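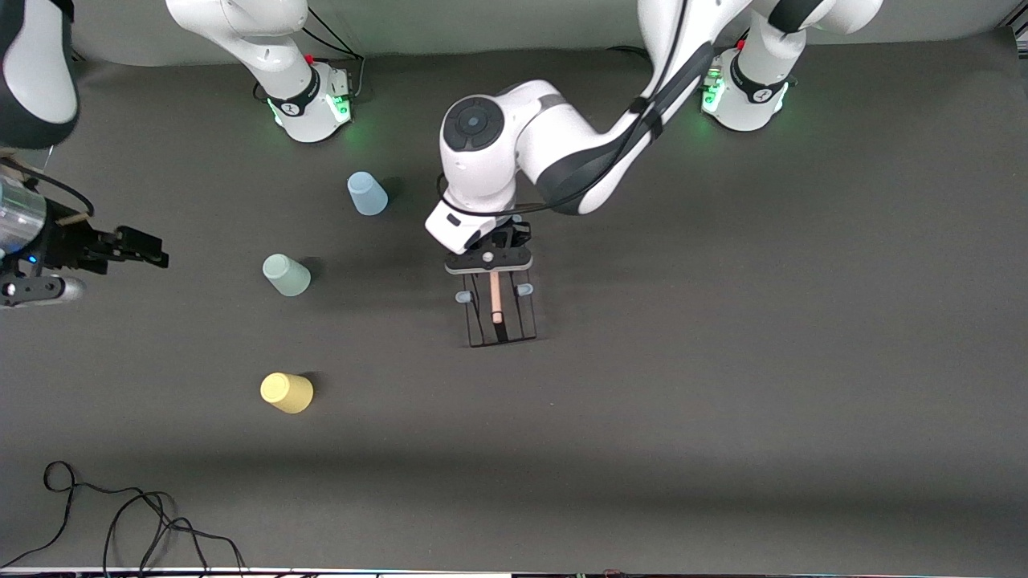
The left gripper over the wire rack, with the three cups to the side.

Kwan-ho Tsai has spent most of his free evenings since September on a two-arm table in the Ngau shared workshop. He calls the build Prindar. Asked what it does, he keeps the answer short. "It moves a peg in and out of a rack. It also stacks cups, on a good day."

The arms were bought used, as a pair. The tabletop, the mounts and the control code, which he named Huson, are his own work. Parts and material other than the arms have cost him 687 dollars so far.

The peg is the harder job. It is light wood and stands upright in a black wire rack, and the gripper has to come straight down over it. "If the wrist is tilted even a little, the fingers touch a rod first and the whole rack slides," Tsai says. He tried clamping the rack and went back to leaving it free. "With a clamp you get a good score and learn nothing about your force limits."

The cups taught him about surfaces. They are light, they sit upside down, and a finger that closes early pushes one across the table. Tsai lowered the closing speed in steps and logged each change. The current settings came out of run 101. He plans to stop at 1,000 and rewrite the motion planner with what he has.

Uriel Tapia, who has the next bench, did the wiring. He is less happy with it than Tsai is. "The cable on the outside of the arm needs slack for the wrist, and slack catches on things," he says. "I've rerouted it twice. I would like to do it again with proper clips."

Both men disagree about lighting. Tapia wants a lamp mounted low to one side. Tsai would keep the shadows as they are and make the software cope.

The next task on the list is a handover, with the right arm passing a cup to the left. Tsai has written the code for it but has not run it at full speed. "Two arms can hit each other," he says. "I only have the two."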